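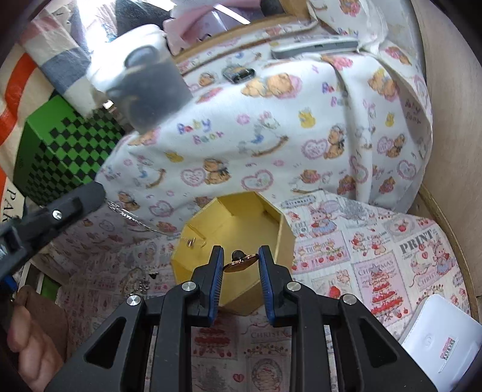 Fig. 4: Small brass-colored disc with black knob, and open yellow box.

Home Guides Spare Parts Contact

4. Setting up the Dondari display frame for pins and badges
By Waltraud Thiele, 10/28/18
14 shares 3 comments

This section is for the Dondari wall frame with felt insert. If you have the older Huet frame with the cork insert, please go to section 6. The steps look similar, but the back panel opens in a different way and you can break it.

Before you start, read section 3 about choosing the wall. The frame must not hang above a radiator or in direct sun. Red and purple enamel lose their color first.

4.1 Preparing the felt insert

1. Put the frame on a table with the glass side down, on a folded towel.
2. Turn the metal tabs on the back panel outward. They are stiff when new. Use a coin, not a knife.
3. Lift out the back panel, then the foam sheet, then the felt insert. Keep them in this order on the table.
4. Brush the felt in one direction with a dry clothes brush. Do not use a wet cloth. The glue under the felt will get soft and the felt will make waves.
5. Leave the insert lying flat for 60 minutes before you put pins in it. The package presses the foam together and it needs this time to come back to its thickness.

Note: A light smell from the foam is normal in the first days.

4.2 Planning the layout

The felt insert has a printed grid on the back side with 96 fields. You do not have to use every field. A frame where all fields are full is heavy and hard to look at, and you will have no place for a new pin.

1. Lay all your pins on a sheet of paper of the same size as the insert. Do not put any pin in the felt yet.
2. Put the biggest and heaviest pins in the lower half.
3. Leave a free border of 10 mm on all sides. The inner edge of the frame covers this part.
4. When you are satisfied, take a photo of the layout or draw it with a pencil. You will need it in 4.3, when the pins are off the paper.

Pins with hanging parts (chains, small bells, ribbons) need one empty field below them. I forgot this with my own frame and had to move a complete row.

4.3 Putting in the pins

1. Remove the back from the first pin. Put the back in a small container with a lid, and only work on one pin at a time.
2. Hold the pin straight above its field and push the post through felt and foam. If you feel resistance, pull it out and turn it a little. Do not push harder.
3. Turn the insert on its side and put the back on the post from behind.
4. Press until the back touches the foam. It should hold the foam but not make a deep hole in it.
5. Check from the front that the pin is straight, and continue with the next one.

CAUTION: The posts are sharp. Never put your hand flat behind the insert when you push. Keep children and animals away from the table until the frame is closed again.

Backs with a locking screw need the hex key from the bag of accessories. Tighten the screw only until it stops. Rubber backs can be used too, but they become hard after some years and then they fall off. Replacement backs are sold by Jevance in bags, see the spare parts list.

Pins with two posts: mark both points on the felt with tailor's chalk first. The distance between the posts is not the same for every maker.

Badges with a safety pin on the back do not go through the foam. Catch only the felt with the needle, and close it.

4.4 Closing the frame

1. Clean the inside of the glass with a dry microfiber cloth.
2. Put back the felt insert, the foam sheet and the back panel. Look for the arrow on the panel, it must show up.
3. Turn the tabs inward. If a tab does not close, a post is probably too long. Do not bend the tab. Open the frame and shorten the post, or put in the spacer strips (Bendach set, sold separately).
4. Lift the frame upright slowly and listen. A rattling sound means that a back is loose.

With more than 2 kg of pins, use both hanging points and wall plugs that fit your wall. The adhesive hooks from the bag are only for an empty frame or a very light collection.

4.5 Care

Open the frame once a year and press all backs again. I do mine in November, before the heating makes the air in the room very dry. If you find green spots on a brass pin, take it out at once and clean it as described in section 8. Put a piece of paper with the name of the pin in the empty field so you find the place again.

Next: 5. Lighting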